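What we wear to watch nothing happen

August 22, 2022 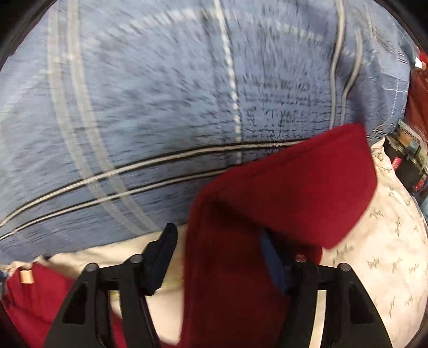

The long wait for a wicket

Country cricket asks very little of its spectators, and at Kasstead it asks even less. You park nose-in to the boundary, wind the window down and settle in for six hours of men adjusting their gloves.

I went in February for the Drurken Shield, a trophy last seen holding somebody's car keys. Admission was a gold coin. The honesty box had a padlock on it the size of a scone.

Wilska batted first and made 304, mostly in singles, and mostly while I was in the queue for a sausage. The crowd, if you count dogs, got to 40. There was one outbreak of slow clapping, later traced to a man getting sand off his thongs.

The grandstand set

City grounds have bag searches, beer snakes and a big screen that tells you when to cheer. Kasstead has a bench. The unwritten rule is that you don't sit at the shady end unless your family has been in the district since the railway, and the railway closed.

Barracking is done at a murmur. The harshest thing I heard all afternoon was "bit wide, that", and the bowler looked shattered.

Stumps, more or less

Kasstead needed 300 to make a game of it and were all out before the urn had boiled twice. Both sides shook hands and went looking for the ball, which had been under a ute since tea. Next year's match is at Wilska, where I'm told there are two benches.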